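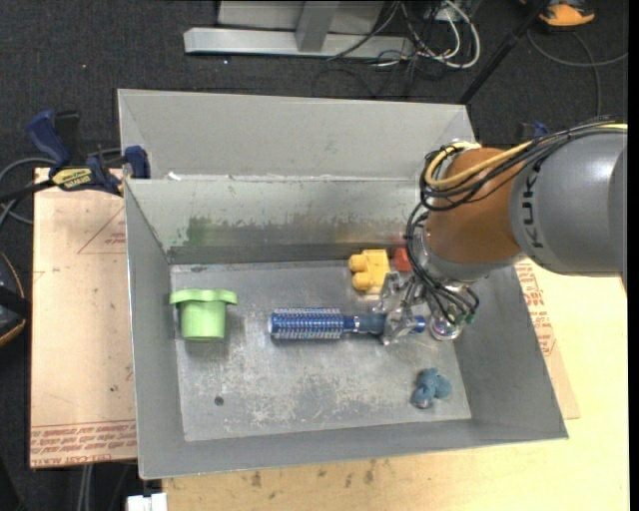 Grey bin, with the blue round brush and the green cup in the bottom

Bins for mixed odds and ends: sheet metal or plastic?

Takel
Posted Saturday, 9.40
I'm sorting out how we store small mixed items and would like opinions on the bin. The one in the photo is grey sheet metal with sides that flare out towards the top. I like the wide opening. What goes in is a real mixture: the hairbrush, the cup thing, the yellow block, plus whatever else turns up. No two things are the same shape, so dividers are no use to me.

We have 4 bins like this to fill and I don't want to buy more until I know they're right. Main questions: does metal get too noisy, and do you line the bottom?

Clarketti
I'd go plastic. We had metal ones for a year and the noise when you drop anything hard in was awful. They also scratch whatever shelf you put them on. Ours were straight-sided though, so I can't speak for the flared sort.

Londoño
Disagree with Clarketti. Plastic ones bow in the middle once they're full and then they won't slide out. Metal keeps its shape. Put a bit of felt underneath and the shelf is fine.

On lining, I use a cut piece of thin rubber mat. It stops round things rolling about. That brush has a round barrel, so it'll roll to one side every time you move the bin.

Takel
Rolling is a nuisance, yes. The other problem with the brush is the bristles. Fluff gets on them and then it's on everything else. Would you keep brushes separate?

warkatdale_shed
I would. Brushes go in a bag or they go somewhere else. Same with anything cup-shaped, as small bits end up inside it and you think you've lost them. I spent most of an evening in September looking for a set of keys that were in a beaker.

Clarketti
Bagging everything defeats the point of an open bin. If you have to open a bag each time you may as well use drawers.

warkatdale_shed
I didn't say everything, I said brushes.

Londoño
How deep are they? With flared sides the floor is a lot smaller than the top, so you lose more room than you'd expect. I measured one of mine and it was 55 cm across the top and nowhere near that at the base. They don't sit tight together on a shelf either.

Takel
Haven't measured. They're going on a bench so gaps don't bother me. I keep each one to 10 items at most, otherwise the small stuff gets buried.

Clarketti
Ten is sensible. Still say plastic.

Takel
I'll try the rubber mat in one of them and leave the rest bare for now. Brushes can have their own bag. Does the mat need gluing down, or does it stay put?

Londoño
No glue. Cut it slightly big and press it into the corners.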